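冬メニューと値段のこと、それから食洗機

2018年11月

朝、店の前の側溝に薄く氷が張っていました。うわ、もうそんな季節か、と思いながら鍵を開けて、まず暖房、それからスープの鍋。この順番を逆にすると自分の手がかじかんで玉ねぎが切れません。去年の冬に何度もやらかしたので、さすがに体が覚えました。

さて、だいぶ間があいてしまいましたが、今日は冬メニューの話です。このあいだからお客さんに「グラタンはまだ?」と聞かれるたびに「もうちょっとで〜」と濁してきたんですけど、やっと決まりました。グラタン、やります! 来週から出します。今年は中身をじゃがいもと長ねぎにして、上のパン粉を少し粗めにしました。去年のマカロニ派の方、ごめんなさい。マカロニは仕込んでおくとどうしても伸びるんですよね。昼の混む時間に一からゆでるのは、うちのコンロではちょっと無理でした。

で、言いにくいほうの話。スープとパンのセット、冬から645円になります。

値上げです。すみません。バターと牛乳がじわじわ上がって、それでもまあ春まではこのままでいけるかなと思っていたんですが、夏の終わりにパンの粉も上がって、帳簿をつけながら「あれ?」となりまして。きりよく650円にしたほうがレジは楽なんですよ。5円玉を用意しなくていいし。でもなんとなく650円と書いた札を見たら、急に高い店みたいな気がしてしまって、645円に書き直しました。小心者です。両替に行く回数が増えるのは私がかぶります。

スープのおかわりは今までどおり無料です。ここは変えません。雪かきの帰りに寄ってくれる方が、おかわりの器を持って鍋の前でしばらく立っている、あの時間がけっこう好きなので。

持ち帰りスープの瓶も変わります。今までの紙カップは、家に着くころには底がふやけると何人かの方に言われていて、私も自分で持って帰ってみて、車のシートにかぼちゃスープを飲ませました(まだ少し甘いにおいがします)。今度は375ミリリットルのガラス瓶です。Seltexという容器屋さんのもので、蓋のパッキンが厚くて、横にしても漏れませんでした。台所の流しで一晩寝かせて試しました。瓶代は預かり金にして、返してくださったらお返しします。ジャムを詰めて家で使ってしまっても、それはそれで構いません。ただ電子レンジにかけるときは、蓋を必ず外してください。これだけはお願いします。

それから、ついに、食洗機を入れました!

Batitzという業務用の、中古です。隣町の喫茶店が店じまいするときに声をかけてもらって、見に行ったら思ったより小さくて、うちの勝手口をぎりぎり通るサイズでした。ぎりぎりというのは本当にぎりぎりで、扉を外して、蝶番も外して、それでも取っ手のところがひっかかって、私は外で見ていただけなのに変な汗をかきました。据え付けに来てくれたRainer設備さんには頭が上がりません。排水の勾配が足りないからと、床の下にもぐって管をつなぎ直してくれて、予定していた時間の倍くらいかかったのに、出てくるなり「で、水は出してみました?」って。出してませんでした。待ってる間、ずっとお茶を飲んでました。

使ってみた感想ですが、速いです。洗い終わるまで2分。閉店後にラジオを聴きながら洗い物をする時間が嫌いではなかったので、ちょっとさみしいかなとも思っていたんですが、まったくさみしくないです。座れるって最高。音は大きめで、カウンターの端の席だと会話が少し聞こえにくいかもしれません。お昼のあいだはできるだけ回さないようにします。

ただ、お湯の温度の設定がよくわからなくて、説明書には「予洗いは65度を超えないこと」とあるのに、つまみには数字が書いてないんです。目盛りだけ。前の持ち主に電話したら「勘だよ」と言われました。勘……。仕方がないので料理用の温度計を突っ込んで、ちょうどいいところにマスキングテープで印をつけました。卵のついた皿は熱すぎるとかえって固まって落ちなくなるので、グラタンの前に気づいてよかったです。

予約のことも少し。冬のあいだ、週末のお昼だけ予約をお受けします。電話だと揚げ物の音で聞き取れなくて、去年は同じ時間に同じ苗字の方が重なるという事故を起こしてしまったので(お互い譲り合って相席してくださって、帰りには一緒に山のほうへ行かれました。どういうこと?)、今年はFlukusという予約帳アプリを使います。店のホームページからも入れます。電話がいいという方はもちろん電話で。その場合は開店前か、お昼の波が引いたあとにかけてもらえるととても助かります。

そうそう、1月は少しまとめてお休みをいただくつもりです。去年は正月明けからそのまま走って、途中で声が出なくなって、筆談で注文を取るという妙な営業をしてしまいました。あれを面白がってくれた方もいたけれど、私はつらかった。日にちが決まったら店の扉とここに貼り出します。休みのあいだに床のワックスと、ずっと放っておいたトイレの換気扇をやっつけたいです。あと寝たい。

パンのほうは大きな変更なしです。くるみが切れたときは、いちじくで焼きます。焼き上がりが遅い日は粉が冷えていると思ってください。裏の棚が寒くて、朝の粉が本当に冷たいんですよ。今朝も湯たんぽを隣に置いてみたんですが、効いたのかどうか。

長くなりました。グラタンの日は窓が曇って中が見えなくなりますが、札が「やってます」なら、やってます。入ってきてくださいね。 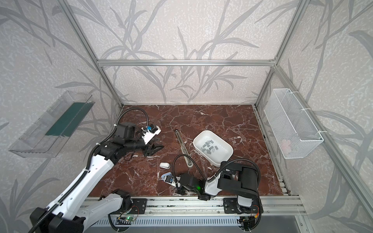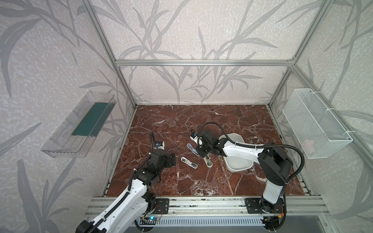
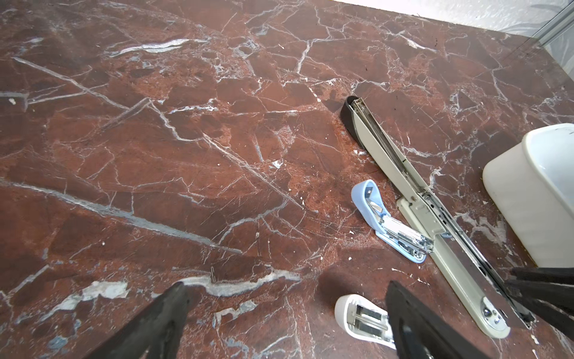
コメント

匿名
値上げ、全然だいじょうぶです。むしろ今までが安すぎて、おかわりするとき少し気が引けていました。それより瓶のことで聞きたいのですが、返すのは次に行くときでいいんでしょうか。うちは峠の向こうなので、雪が積もると春まで行けないこともあって。あとマカロニ派です。悲しいです。でもねぎも好きなので行きます。

返信
ありがとうございます、ほっとしました! 瓶は春でも全然かまいません。預かり証みたいなものは出さないので、瓶だけ持ってきてもらえればその場でお返しします。マカロニは……平日のすいている日にこっそり作れるかもしれません。来る前に電話をください。できない日は正直にできないと言います。峠、気をつけて。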